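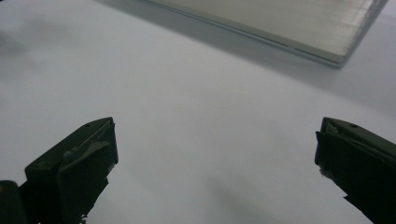 *The white tabletop*

Minutes — Holroyd Share Kitchen working group, Nov 17, 2021

Chair: Vignesh Unnithan. Apologies from the Tivdale site.

**1. Previous minutes**

Accepted with one correction. The shelf order went to Jumell, not Fidovora.

**2. Tabletops**

Members were happy with the white surface. It is easy to wipe down and spills show up quickly. Tivdale has asked for the same colour. Vignesh to get a price for 3 more, with a limit of $300 each.

**3. Food containers and basket**

The group discussed how small containers should be stored between meal days. At present they end up in the bottom cupboard with the lids mixed in. Agreed to keep them in wire baskets on the table, lids on, and to put the baskets away at close.

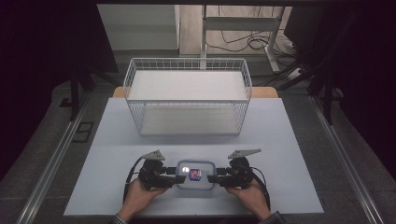 *White wire basket, with one of the small lidded containers in front*

A question was raised about labels. Old ones should come off before a container goes back into use — soaking in warm water was suggested. Stickers with the packing date go on the lid, never the side.

Fidovora has quoted on 200 containers. Decision held over until April, when the storage budget of $2,000 is reviewed.

**4. Other business**

The tea towels need replacing. The cupboard under the sink is to be cleared before the next meal day, and anything left in it without a name will go to the op shop.

Meeting closed 7:40 pm. Vignesh to send the basket measurements to Tivdale.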